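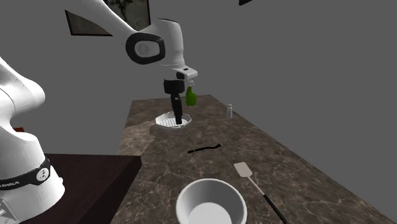
Unit 5: Reading a Startup's Claims

5 min read

Notes for the second session. Read these before you open the Makuvico packet, and bring a copy of the packet with your own marks on it.

1. What the company says it has

Makuvico is a teaching case. It sells a desktop water tester to small food plants and says the device can replace most outside lab work. The pitch deck makes the claim on the first page and never quite makes it again. By page 14 the wording has slid to "supports lab decisions." Mark every place where the language gets weaker. Founders tend to write the big sentence first, and then a lawyer or a nervous engineer gets hold of the rest.

Pay attention to verb tense too. "Our system detects" and "our system will detect" are different products, and only one of them can be sold today. In the deck the two are mixed on the same page.

2. Customers, pilots and letters

The deck says 900 sites. Go to the footnote. A "site" is any location belonging to a company that has signed a letter of interest, so one food chain with a lot of buildings can fill most of the list without buying a thing. A letter of interest costs the signer nothing. I would treat it as a polite email.

Two of the names on the customer page, Wynne and Maltano, did run pilots. Ask these things about any pilot:

- Who paid for it?
- Who ran the device, the customer's staff or the company's?
- Was the old test kept going alongside it?
- Did the customer sign up again at full price?

The packet answers the first question for Wynne (Makuvico paid) and leaves the rest open. For Maltano it answers none of them. Students often fill these gaps with a kind guess. Don't. Write "not stated" in your notes and keep going. 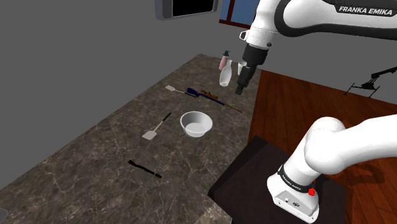 A pilot the seller paid for and staffed tells you the seller can operate its own machine. That is worth something, but it is a long way from revenue, and the forecast on the last page treats both pilots as if they had already turned into yearly contracts.

3. Who is vouching

Uro, the lead investor, put in money early and again a year later. The deck presents the second check as proof that somebody looked hard at the technology. Maybe so. An early investor also has a strong reason to keep a company alive, and a second round at a higher price makes the first one look smart on paper. We don't know what Uro was shown. Until we do, its name tells us that it invested, and that's about all.

The same goes for boards. Look for someone who has worked in the actual field and who has access to the test data. Five famous directors with no background in water testing can't catch a bad result, and probably won't be handed one.

4. Secrecy

"We can't share that for competitive reasons" is sometimes true. Recipes, designs and source code are fair things to protect. Error rates are harder to defend -- a rival can't copy a device from knowing how often it is wrong. When a company guards its results more closely than its methods, write that down and ask again at the next meeting.

Check whether there is a route around the secrecy. An outside lab can sign a confidentiality agreement and run blind samples. If that offer gets turned down, I'd want a better reason than being busy.

For next time

Write 2 pages on the Makuvico forecast. Take out every number that depends on a letter of interest and say what is left. The written part is due in March, before the session on auditors; late papers lose a grade. Bring your list of "not stated" items as well, since we will work from those first.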